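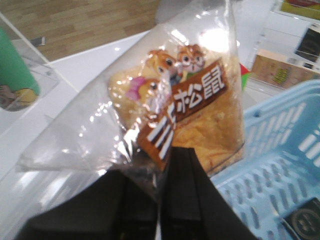 ## 4. Adding packaged goods to the item list

Plenda keeps one item list for all of your shelves. Set up your shelves first (section 2) and sign in with a manager code. Staff codes can change counts but can't add items.

### 4.1 Add a single item

1. Open **Items** and tap **New**.
2. Scan the barcode. If the item has no barcode, tap **No code** and Plenda will assign a store number.
3. Type a name of up to 3 words. The name prints on shelf tags, so put the word people look for first: "Roll, sweet, bagged" sorts better than "Bagged sweet roll."
4. Choose a group. Single-wrapped pastries go under **Bakery, packed**. Use **Bakery, open** only for goods sold from the case.
5. Enter the shelf life in days, counted from delivery. Leave the field blank if you plan to enter the printed date for each batch.
6. Add a photo if you want one (see 4.2).
7. Tap **Save**. The item shows up on every device the next time it syncs.

**Note:** Plenda won't let you reuse a store number, even after the item is deleted. If you made the number by mistake, leave it and go on to the next one.

### 4.2 Item photos

Photos are optional. They show on the count screen next to the name and help new staff tell similar products apart.

- Get the front of the package in the picture, with any cartoon or logo showing.
- Clear film picks up glare. Turn the bag a little or move away from overhead lights if the print is hard to read.
- One photo per item. A new photo replaces the old one.

### 4.3 Import a list

Use this if you already have your items in a spreadsheet.

1. Save the spreadsheet as a CSV file. The columns must be in this order: code, name, group, shelf life.
2. In **Items**, tap **Import** and pick the file.
3. Check the preview. Rows in red have a missing group or a code that is already in use.
4. Fix the red rows in the spreadsheet and import again, or tap **Skip red rows**.
5. Tap **Confirm**.

You can import 200 rows at a time. Split longer lists into separate files. The Lemirden store list, with 1,157 rows, went in as six files.

**Caution:** Import overwrites shelf life for items that match by name. Export a copy of your current list before you confirm. There is no undo.

### 4.4 Messages you may see

**Code 139: group not found.** The group in the file is spelled differently from the one in Plenda. Capital letters don't matter, but commas do. Put quotation marks on both sides of any group name that has a comma in it.

**Item saved, not synced.** The device is offline. Keep working and leave the app open until the message clears.

### 4.5 Before the first count

Print a tag sheet from **Shelves > Tags** and walk the shelves with it. Mark anything without a tag, then add it using 4.1.

Section last changed 02/06/2026, Baptiste Tanguy. Step 5 in 4.1 reworded.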